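Adesuwa Onuoha
@adesuwa_sorts
2026-10-13

OK friends, I promised I'd write up the big sort-out once I had a cup of tea in my hand, and the tea is made, so settle in, because I am not good at keeping these short.

Some background for the new people (hello!). We moved to Ballard last December and I packed the way I do everything, which is lovingly and with no system at all. Ten months on I still had one corner of stuff that had never found a home. You know the corner. I think every house has one.

My friend Wubit Berhe has moved more times than anybody I know, and her advice was to stop thinking about the corner and start thinking about one tabletop at a time. Put out what fits, deal with it, clear it, go again. I resisted this for weeks and then of course she was right.

So I began with the soft things, the little bits that get squashed down the side of a bag and stay there. Black on black is the worst for this, by the way. If it's small and dark it may as well be invisible, and I will always be grateful for a spot of orange.
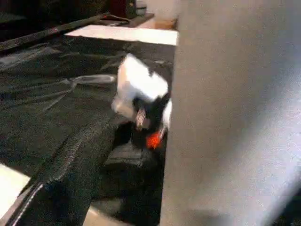

My rule for soft things is that they get one basket, with a lid, and when the lid won't close we have a conversation. Huia Sheehan (my neighbor, and a much tougher woman than me) says the conversation should happen well before that, and she may have a point, but I like a full basket. It looks friendly.

Paper was next. I had saved every sheet of packing paper from the move, flattened, because my grandmother would have. I've kept the big clean pieces and let the rest go to recycling. If you're keeping some too, fold it loosely in big panels. Tight little squares get creases you can never get out, and then it won't wrap around anything nicely.

And then bottles! I have strong feelings about bottles. Check the neck before you pack one. If the threads are gummy the cap will never sit right, and you will find out in the bottom of a box. A warm damp cloth run around the ridges does it, then let it dry with the cap off before you close it up.

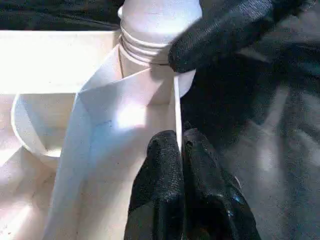
White bottle, white paper, and a whole lot of black in between

Bottles travel upright or they don't travel, that's my other rule. I tuck paper down both sides so they can't lean on each other.

A couple of you asked what I label with. Plain masking tape and a fat marker, on the side of the box and never on the lid, so you can still read it when they're stacked.

Next up is the hall closet, which I have been avoiding by writing this thread. Saskia Grimshaw, I know you're reading, and yes, I still have your cake tin. It's going in the box by the front door tonight.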